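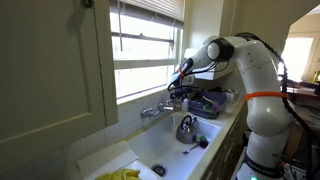 课程项目报告:租赁住宅内人身损害的过失责任认定

一、课题来源
本报告为民事责任法专题课程的期末成果,由第二小组撰写,指导教师为池田光子(Mitsuko Ikeda)。小组成员为佐佐木正信(Masanobu Sasaki)、林航平(Kohei Hayashi)与弗洛林·巴尔布(Florin Barbu)。课题自十二月开题,研究对象为承租人在出租房屋内滑倒、跌落或烫伤后,向出租人及物业管理方主张赔偿时的举证问题。

二、材料与方法
小组以课程资料库中约200份匿名调解记录为初始材料,剔除事实部分记载不全及双方中途撤回的记录,最终选取24份作逐份研读。每份记录由两名成员分别标注,标注内容包括损害发生的位置、报修时间、管理方的答复以及责任分担结果。标注不一致之处提交小组会议讨论,会议记录见附件一。

三、主要发现
争议多集中于“是否知情”这一环节。承租人能够提交书面报修凭证的,管理方通常不再否认知情,争点随即转向维修期限是否合理。仅有口头告知的,双方陈述往往相互矛盾,调解员多依据门房登记和通话记录作出判断。

以布罗菲公寓(Brophy)一案为例,承租人在楼梯转角处跌倒,此前曾两次书面反映扶手松动。管理公司波洛维尔(Polovell)主张维修已外包,其自身无过失。调解意见认为,外包合同不能免除管理方对公共部位的查验义务,但承租人明知扶手松动仍搬运重物通行,应自担部分损失。巴尔布对该比例持保留意见,其书面说明列为附件二。

四、局限
调解记录不等同于判决,协议数额受双方谈判意愿影响,本报告未作金额方面的比较。材料中涉及未成年人的记录极少,相关注意义务标准未能展开。

五、后续工作
黑田修(Osamu Kuroda)老师在中期评议中建议补充保险理赔环节的资料,小组已拟定访谈提纲,尚待学院审批。标注表及编码说明存于课程资料室,查阅须经指导教师书面同意。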